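Wanard arm kit for sorting soft stuff into bins, worth it?

Posted by Afroza Bandara

I help run a toy library and I'm looking at the Wanard kit (arm, gripper, wrist camera) to put returned plush toys into clear bins. The quote is $700, and Forkitis wants extra for their version. Has anybody tried one on soft, floppy things? Their demos are all blocks and cans!

Shahnaz Liyanage

I've had the Wanard since November and I like it, mostly. Setup took me a whole evening — the manual skips the camera part completely, so go slow there. On plush I logged 76 good grabs before I changed the finger pads, and I only changed them out of curiosity. Paper tags are the thing to watch, it loves to pinch the tag and leave the toy. See-through bins gave mine trouble too until I turned down the lights (I was ready to throw it out the window, ha). Couple of wrist camera views, so you know what you'd be looking at all day:
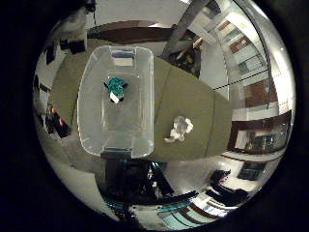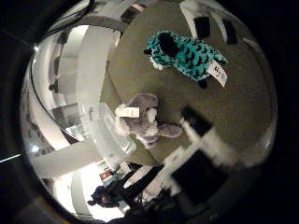 Wrist camera views with plush and a clear plastic bin on green. The finger shows at lower right in the second one.

Majumder fan

just get the Majumder one, 50 bucks more and better support. never tried it with toys though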